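How to Hang a Single Picture on a Painted Kitchen Wall

A kitchen wall is harder on a picture than a bedroom wall. There is steam, grease and the odd slammed cabinet door. The steps below are for a framed picture of ordinary weight on drywall.

What you need: a tape measure, a pencil, painter's tape, a small level, a two-piece picture hook rated well over the weight of the frame, and a hammer.

1. Wash the wall. Use warm water with a little dish soap, then plain water. Let it dry overnight. Tape does not stick to a greasy wall, and pencil marks smear on it.

2. Choose the height. The usual rule puts the center of the picture 57 inches from the floor. Over a counter that is often too low, so go up until the bottom of the frame clears your tallest jar or bottle by a hand's width.

3. Tape an outline of the frame to the wall and leave it up for a day. Look at it from the doorway and from the table.

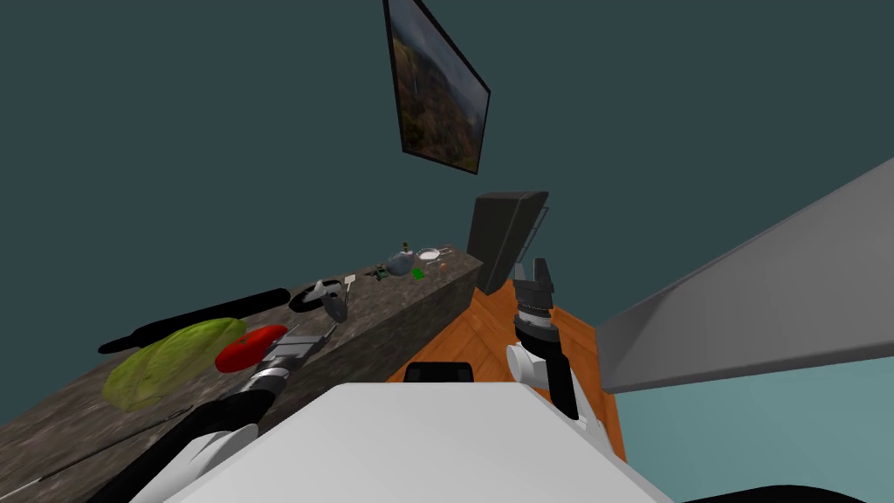 Wall color matters more than most people expect. Pale walls forgive almost any frame, but a strong color will swallow a wide dark one or make a white one jump out. I painted mine with two coats of Grandurel eggshell and waited a week before putting a nail in it. On a dark teal wall, a thin black border works well around a landscape in browns and greens, and one picture is enough if the rest of the wall is left plain. Gloss paint shows every dent, so put a square of tape where the nail goes in.

4. Measure from the top of the frame down to the wire while pulling the wire tight. Mark that distance on the wall, down from the top edge of your outline.

5. Check for pipes and cables. Never nail straight above an outlet or a switch — cables usually run up from there.

6. Drive the nail through the hook at the angle the hook sets. Stop when the hook is snug.

7. Hang the picture, set the level on top and adjust. Stick a felt pad on each lower corner to keep it from shifting.

Wipe the glass every couple of weeks with a barely damp cloth. Sand any old nail holes with 400 grit paper after filling and before touching up the paint.

Cuiping Liang
Updated 17 January 2019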